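Rirneck Two-Arm Bench Kit: Review for Shared Workshops

Filed under Reviews, Automation

The Rirneck kit is sold to people who wish to build a two-arm manipulation bench without a machine shop. It supplies two arms, two grippers, the base plates and clamps, and the control software, which is published under the name Stelico. The table is left to the buyer. This review was prepared by the equipment desk of the Notullow shared workshop, which purchased the kit at the listed price and assembled it on the ground floor of its main building.

Scope of the review

The kit was assessed for the use our members most often request, namely sorting and moving light household containers. Precision work, soldering and the handling of liquids were outside the scope. We did not test the mobile base, and the optional second control box was returned unopened.

Assembly

The printed guide allows one day for assembly. Our build took 3 evenings, and most of the additional time was spent on the rails. The guide gives the hole spacing for a metal top but says very little regarding a wooden one. Readers working with butcher block should settle the position of both base plates before drilling anything, and should check that each elbow has clear space beyond the side of the table. The elbows swing wider than the drawings suggest. A bench placed against a wall will lose a considerable part of its working area.

The base plates are heavy and well finished. The clamps hold firmly, although the handles project far enough to catch a sleeve, and we would have preferred a folding type. Cable routing is the weakest part of the hardware. The harness is supplied in one length only, and the surplus must be carried in loops along the arms. The guide offers a single drawing on the subject and it applies to an earlier wrist.

Setup and software

Stelico installs without difficulty on a computer of ordinary age. Calibration is carried out one arm at a time, followed by a joint routine in which the two grippers approach each other above the table. The joint routine failed twice on our bench and was completed on the third attempt after the left base had been tightened. The error message in both cases was a number, and the number is not listed in the manual.

Once calibration is stored, the arms may be driven by hand controllers or by a saved sequence. The sequence editor is plain and adequate. It lacks an undo function, an omission the publisher should correct. Members are advised to save a copy before each change.

Performance with light containers

The trial pieces were shallow plastic containers of the kind sold for drawers. They are awkward objects for a gripper: the walls flex, the rims are narrow, and a piece lying at an angle offers few good places to take hold.
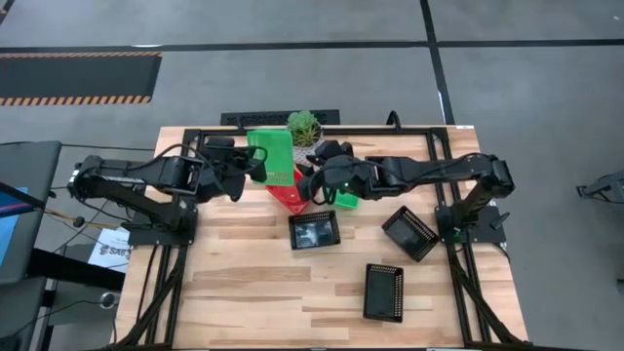
Both arms over the butcher-block top, with the red container between them.

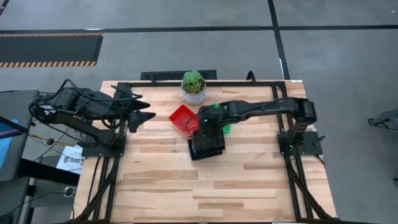
Abilio Cordero wrote to us after reading a draft of these pages and disagreed with the weight we had given to cable routing. In his view the loops are a minor matter once the harness has been tied at the wrist, and the real fault of the kit is the finger pads, which he replaced within a month with a softer set from Phetsri. He added that he would buy the arms again but would ask for a longer warranty on the wrist joint.

We have considered these remarks and accept the first in part. Ties at the wrist do keep the loops out of the way during slow sequences. At higher speeds the harness on our bench still shifted, and on one occasion it displaced a piece that had already been put down. With regard to the pads, our experience agrees with his. The supplied pads are hard and lose their grip on smooth plastic. We have since ordered the Phetsri set and will report on it in October.

Grip force is adjustable in 24 steps. For thin-walled containers we obtained the most dependable results near the low end of the range. Higher settings bent the rim and caused the piece to turn as it was lifted. Where one arm passes a piece to the other, the receiving gripper should close fully before the first one opens; the default timing leaves too small a margin and we recommend lengthening it.

Noise and supervision

The arms are quiet enough for use beside other benches. Our house rules require a person within reach of the stop switch whenever the arms are powered, and the kit does not change that requirement. The stop switch is supplied on a short lead. An extension should be regarded as a necessary purchase.

Cost

The kit was listed at $2100 at the time of purchase, without the table, the extension lead or replacement pads.

Assessment

Arms and base plates: very good.
Grippers: good, with replacement pads.
Cabling: fair.
Software: good, pending an undo function.
Printed guide: poor for wooden tops.

The kit is recommended for shared workshops that have a free-standing table and at least one member familiar with calibration. It is not recommended as a first project for a household. Members who wish to reserve the bench should complete the induction form at the equipment desk and allow 10 working days for a reply.

Equipment desk, Notullow
July 16, 2018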